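Dec 10, 2022

Saturday, and I spent it writing rules for door handles.
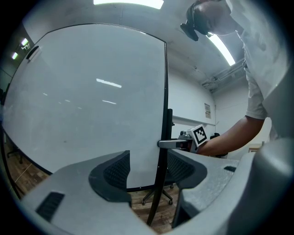

The lever, the gripper, and the whiteboard.

Drinum wants the handling guide before February, and I am on section 4, which covers levers. Section 4 was one page in spring. It is now long enough to need its own table of contents, and I have started to dislike it the way you dislike a relative who keeps visiting.

Today's fight was over the word "firmly." The old draft says the person holding the fixture shall hold it firmly. Kunex sent back a comment asking how firm that is. Fair question. I wrote "so that the fixture does not shift when the lever is pressed," then tried it on the bench, then crossed it out, then put it back in. Two hours of my one life.

The marker rule is settled, at least. Marker cube on top, face clean, no fingers over it, check it before every run and not when the numbers start looking funny. Mendes has the same rule in their own manual, only with more capital letters.

Still open:
Hands. Where the holder may put theirs while the gripper closes. I want a plain sentence and keep getting a paragraph.
Pads. Wonen says swap them every 2000 grips. Our old sheet says 1000. Neither one gives a reason, so I wrote 1000 and felt cautious and grown up.
Chairs. Rule 5 says rolling chairs stay out of the work area. I wrote rule 5. I have also moved the same chair with my foot more times than I would put in an audit.

Must ask on Monday whether "shall" and "must" are different things. I have used both all through section 4 depending on my mood - mostly "must" after lunch.

Home by seven. The bathroom door at home has a lever too, and I caught myself checking which way it turned before I opened it.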